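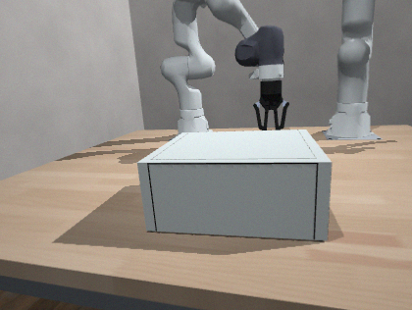
Residents of Hurnunia will be able to borrow household storage from the town's lending store from May, following the council's decision to extend the scheme beyond tools and garden equipment. The extension responds to requests from tenants in the Bednarek district, where many flats are let without furniture and short leases are common. Items on offer will range from folding chairs and clothes rails to plain tabletop boxes, pale on top and with a flat front panel that has no handle or knob. Larger pieces such as wardrobes are not included at this stage.

The lending store opened in the former post office on Kuvance Street and has 400 registered borrowers. Membership remains free to anyone living in the town. Under the new arrangements, furniture and storage may be kept for up to 60 days, and a loan may be renewed once if no other member has asked for the item. Tools will continue to be lent for one week at a time.

The council has set aside shelving for 147 additional items in the rear hall, which was previously used for parcel sorting. Donations will be accepted in the mornings only – donors are asked to telephone beforehand, as parking outside the building is limited to two spaces. Upholstered goods must carry a fire safety label.

Delivery within the town will be provided by Flamen, the local carrier, for members who are unable to collect. Each load may weigh up to 40 kilograms. Requests for delivery should be made at the front desk or by post, and must be received by noon on the day before the loan begins.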